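Call for Participants: Safe Practice Around Kitchen Robots

Grekier is drafting a good-practice guide for two-arm robots that handle food and tabletop appliances, and we need people to test the draft rules. Sessions run at our Gostton site. You do not need a technical background. 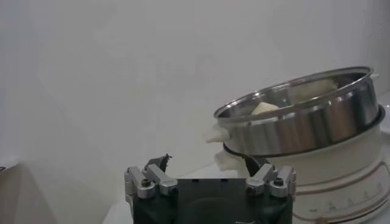 Gripper beside the steamer pot.

Participants read a four-page rule sheet, watch the arms work, and mark any rule they find unclear or hard to follow. The rules cover reach limits, stop commands, food contact surfaces and where power cords may lie. Each session lasts 141 minutes with one break.
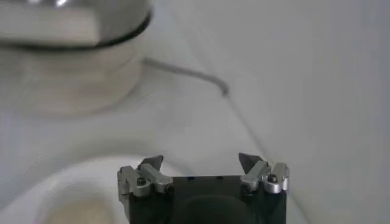 Open fingers, with a cable on the tabletop behind.

You must be 18 or older and able to read English. Closed shoes are required. We have 278 places, and sessions are held through December, including Sunday. Payment is $200 per completed session.

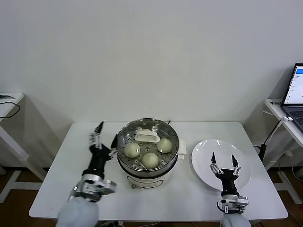 May I step up to the table while the arms are powered?
Only after the operator has called a stop and told you to approach. Until then, stay behind the floor line.

To apply, send your name and the times you are free to Evie Greenwood, Participant Office, Grekier, Gostton. Applicants get a reply within 4 working days.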